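Home | Articles | Materials | Household | Index A–Z | Contact

Wooden table top

A wooden table top is the flat upper part of a table, made of wood or finished to look like wood. It is the part that carries the load and is touched most often, and for this reason it usually wears out earlier than the legs or the frame. The word "top" is used both for the finished part and for the raw panel which is sold separately, for example when the buyer wishes to use legs that he already has.

This article treats tops for indoor use. For garden furniture see the article Outdoor timber.

Construction

The oldest and simplest type is the plank top. Several boards are laid side by side and fixed to the frame from below with wooden pegs, nails or screws. Between the boards there is often a narrow gap, in which crumbs and dust collect. In country houses such tops were scrubbed with sand and water, and after many years the softer parts of the grain became lower than the harder parts.

In the glued top the boards are joined along their edges, so that no gap remains. The joiner pays attention to the end grain of each board. If the growth rings of all boards curve in the same direction, the whole top may bend like a shallow dish. Many joiners therefore turn every second board, although others prefer to keep the better face upwards everywhere and leave the frame to hold the top flat.

A third type is the veneered top. A thin sheet of good wood is glued on a base of cheaper material. Veneer permits patterns that are difficult in solid wood, such as four matching sheets which meet in the centre. It can be sanded only a little, and an unexperienced person easily goes through it near the edges.

Finally there are printed surfaces, where the picture of wood grain is made on paper or film and covered with a hard layer. They are cheap and easy to wipe. The repeated pattern can sometimes be recognised when the same knot appears twice on one table.

Pale surfaces

Pale wood has been in fashion at several periods. Birch, ash, maple and beech are naturally light, and pine is light when it is freshly cut but becomes more yellow with the years. A pale top makes a small room look brighter, and a thin layer of dust is less visible on it than on a dark one. On the other side, ink, red wine and coffee leave marks that are seen at once. 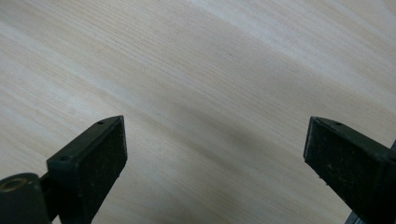 Why does a pale wooden top become yellow?

The main cause is light. Daylight changes some of the substances in the wood, and many oils and varnishes also darken by themselves with age. A cloth or a vase that always stands in the same place will leave a lighter patch, so it is advised to move such objects from time to time.

To slow down the yellowing, some makers add a small quantity of white pigment to the oil or the soap. The effect is weak at first and grows with each treatment. Water-based varnish usually stays clearer than oil-based varnish, but it gives a colder tone, which not everybody likes.

Finishes

Soap. Soap flakes are dissolved in warm water and rubbed into the bare wood. The surface is matt and pleasant to the hand. It gives little protection and must be repeated often, on a kitchen table 4 or even 6 times in the first year.

Oil. Linseed or tung oil goes into the wood and hardens there. Scratches can be repaired locally, without treating the whole top. Cloths which were used with linseed oil must be spread out flat to dry outdoors, or kept under water in a closed metal tin, as they can catch fire by themselves when crumpled.

Wax. It is beautiful but weak against heat. A cup of hot tea is enough to leave a white ring.

Varnish. It forms a film on the surface and is the strongest of the usual finishes. When it is damaged, water can come under the film and make the wood grey, and then the complete top normally has to be sanded.

Stain is a colour and no finish in itself. It is applied before the oil or varnish. Pink, grey and blue stains let the grain remain visible and were sold by the Brurik workshop under the name Pustadon, in 20 shades. The pink shades were popular for children's rooms and for small cafés – later also for work tables. 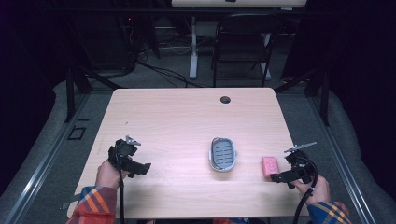 The rectangular form is the most common for all of these finishes, and it has practical reasons. It wastes the least material when it is cut from boards, it can be pushed against a wall, and two tables of the same size can be put together into a longer one. Round tops need wider panels and produce more offcuts. Oval tops are the most expensive to make, and the edge is normally shaped with a template.

Movement of the wood

Solid wood takes moisture from the air and gives it back. Across the grain a top becomes wider in damp weather and narrower in the heating season, while its length hardly changes. If the top is fixed too firmly to the frame it will crack, or it will pull the joints open. The usual solutions are wooden buttons that slide in a groove, metal plates shaped like a figure 8, or screws in long holes.

The Kratochvíl catalogue of joinery fittings lists all three, and recommends the buttons for wide tops. In Flitumness, where the houses near the harbour are damp for most of the year, local joiners traditionally finished new tops in May, when the wood was neither at its widest nor at its narrowest.

Both faces of a top should receive the same finish. When only the upper face is varnished, the lower one takes up moisture faster and the top bends upwards at the edges.

Care

A damp cloth and a second dry one are enough for daily cleaning. Strong kitchen cleaners remove oil and wax. Small dents in bare or oiled wood can often be raised with a wet cloth and a warm iron, held on the place for a few seconds – the steam swells the pressed fibres. This method is not suitable for veneer, as the heat may loosen the glue.

See also: Joinery, Trestle table, Veneer, Wood stain

Categories: Furniture parts | Woodworking | Surface finishes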